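# Chapter 3: Heat, Air and Water in the Home Kitchen

When we cook, we pay attention to the food. In this chapter we will pay attention to the water. It enters the kitchen through the tap, it leaves the pot as vapor, and a part of it stays on the walls, on the windows and inside the cupboards. The student who understands this path can already explain most of the problems of a damp house.

We begin with drying. A mug which is hung with its opening down loses its water in two ways: the drops fall, and the thin film that remains evaporates into the air of the room.

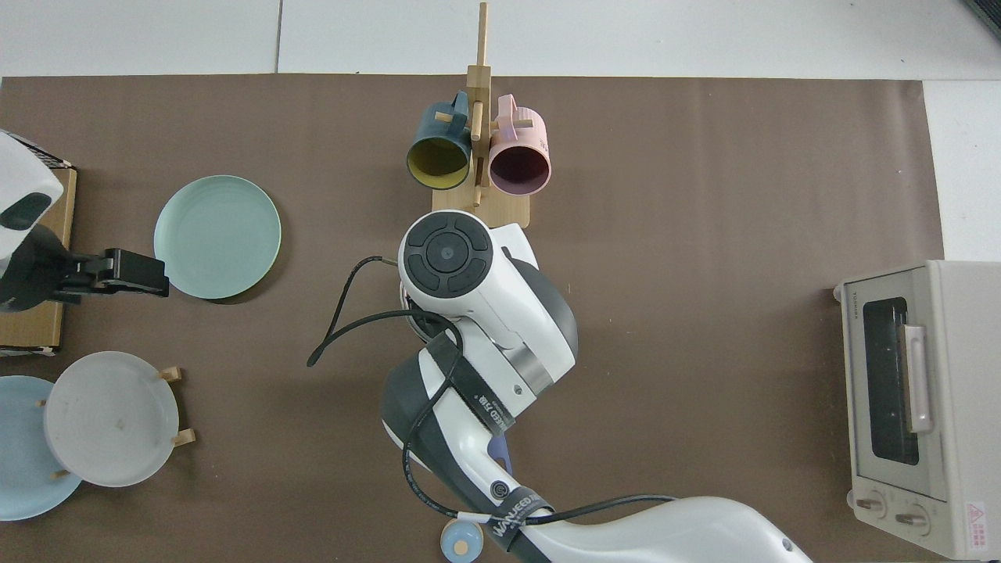 *Figure 3.1. Two mugs on a wooden mug tree, openings downward.*

Evaporation needs energy, and the water takes it from the mug and from the air. For this reason a wet surface is a little cooler than the room.

## 3.1 The covered pot

At sea level, water boils at 100 °C. In an open pot the vapor goes away and carries much heat with it. In a covered pot, a good part of the vapor meets the lid, becomes liquid again and falls back.

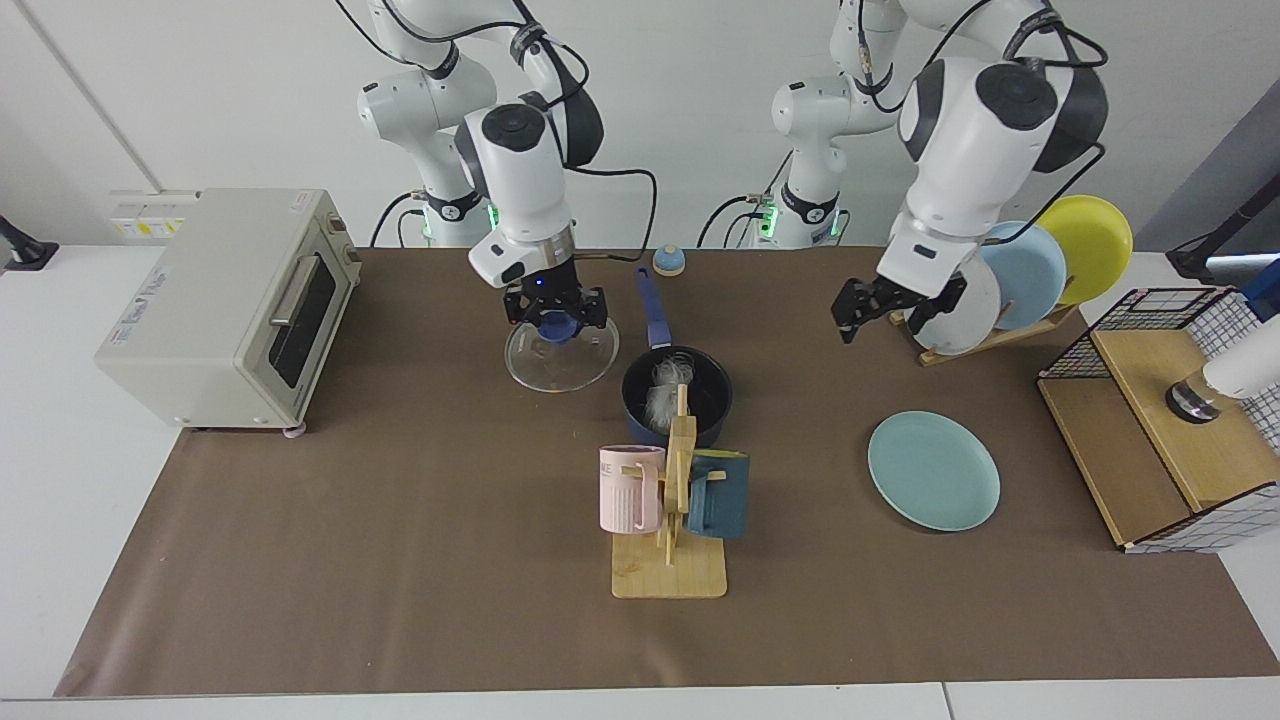 *Figure 3.2. A clear round lid with a dark blue piece at the top.*

In May, Apolline Gaillard measured the humidity in a small kitchen in Mirklow while soup was cooking without a lid. With the window closed, the relative humidity reached 88 percent. We will return to her measurements in section 3.3, where they are compared with those of Hipólito Gaete. 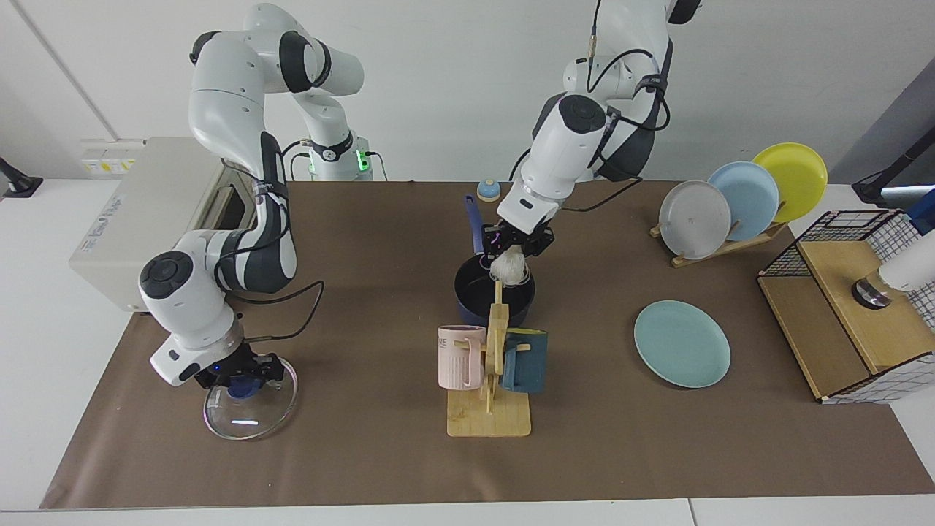
The dew point is the temperature at which the air can hold no more vapor. If the window glass is at 12 °C and the dew point of the room is higher, drops will form on the glass. It is the same process as under the lid, only slower.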